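Writing lab notebook: film essays, second pass

Carried over from last entry: the tag sheet still had two codes for plot summary (S and PS) and we had both been using them differently. Niall Geddes merged them. Everything is now S. Old sheets with PS on them should be read as S, no need to redo.

Also carried over: the Dellstead essays arrived with the teachers' comments still in the margins. We agreed to strip those before coding. Done for all but the last folder.
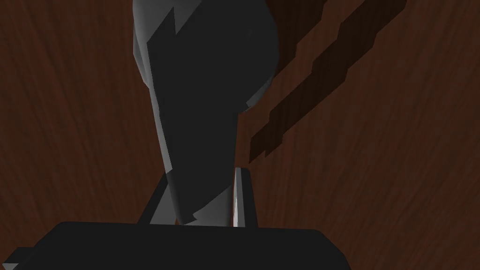

PONDTON, April

Started at 9:15. Niall on the Dellstead folders, me on Pondton, Fumiko Shibata checking both.

The full set is 359 essays, all answering the same prompt on Ojeda: "How does the film change the reader's view of the father?" Students had read the novel in the fall and watched the film in two class periods. Mean length is 940 words. Split into paragraphs by the Brisex script, the set comes to 2,714 paragraphs, not counting titles and works cited.

The script split wrongly wherever a student had set off a block quotation. It counted the quotation as its own paragraph and the sentence after it as another. I joined these by hand as I found them and the figure above is after joining. If anyone reruns the script, the joins will be lost. Saved a copy under the same file name with "joined" on the end.

What we are coding, for the record, as the wording changed again:

S — plot summary. The paragraph retells events and makes no claim about them.
Q — claim with a quotation from the novel or a line from the film.
D — claim with a described shot, cut, sound or gesture from the film.
A — claim with nothing behind it.
T — theme statement that could be moved to an essay on any other book without changing a word.

One code per paragraph, the main one. Fumiko wanted to allow two. We tried that on a handful before lunch and the sheets got hard to read, so back to one, with a note in the right-hand column where a second code is a close call.

Pilot was 40 essays, each read by two of us without seeing the other's sheet. Agreement was good on S and Q. It was poor on A against T. Typical case: "The father shows that forgiveness is important in every family." I had it as T. Niall had it as A, on the grounds that it names the father and so is about this film. Fumiko's rule, which we adopted: cover the character's name with a thumb, and if the sentence could be about anyone, it is T. We recoded the disputed ones under this rule and most of the trouble went away. The ones left over are marked in green.

Second problem, D. Several students describe something that is in the novel and not in the film, and present it as a shot. The burned letters are the usual one. In the book he burns them in the stove; in the film he puts them back in the drawer and we never learn what he does with them. A student writes "we see the letters curl up in the fire." I had been giving these D. Niall thinks a D should require that the thing is in the film. I now agree. They go to A with the note "book, not film." I will need to go back through my first two folders for this. Not done today.

The opposite mistake also turns up, quoting the film as if it were the book. The line at the bus station ("You can keep the coat") is not in the novel at all, and a fair number of essays give it a page number. The page number differs from one essay to the next. Left as Q for now, with a note.
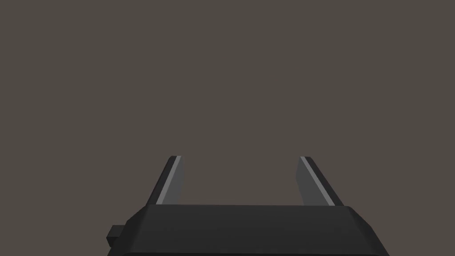 The second-period Pondton group is where it shows most. They had been given a handout of lines from the screenplay next to lines from the novel, in two columns, and the columns have no headings on the photocopy. I found one stapled to the back of an essay. So some of this is the handout. I have written to the teacher asking for the original, and whether the other periods had the same sheet. Until I hear, those essays get coded as normal with an H at the top of the sheet.

Notes on essay shape, not being coded but worth keeping:

Introductions are almost all T. Many open on families in general and reach the film in the last sentence. Teachers at both schools seem to have taught it that way, so I would not read much into it. I suggested we leave introductions out of the totals. Niall would sooner keep them in and report them on a separate line. Fine with me.

The second body paragraph is the weakest in the essays I have done so far. The first one has the quotation the student was sure of, the third has the ending of the film, and the middle one retells the trip. Impression only. We can check it once the sheets are typed in, as position is recorded.

Best paragraph of the day was about the kitchen radio. The student noticed that it plays in the early scenes with the father in the room and is switched off later on when he comes in, and argued from that to how the son hears him. No quotation at all. Clear D. The rest of the essay is summary. I would like to use the radio paragraph in the teacher session if we can get permission from the school. Need to ask for the form again — I had the old version.

Fumiko pointed out that the prompt itself pushes people toward summary. "How does the film change" invites a before and after. She drafted another wording for next year: "Choose one moment in the film that is handled differently from the novel. What does the difference do to our view of the father?" I think it is better, although it may bring in even more of the stove and the drawer. Copied here so it does not get lost.

Stopped at 4:40. My last three sheets are slower to read than the rest, and I would like someone to check them against the green list before they are typed up.

To do:
Go back over D in Pondton folders one and two (me).
Strip margin comments from the last Dellstead folder (Niall).
Retype the tag sheet with the thumb rule on it and throw out the old copies (Fumiko).
Ask about the H handout again if no answer.
New green pens.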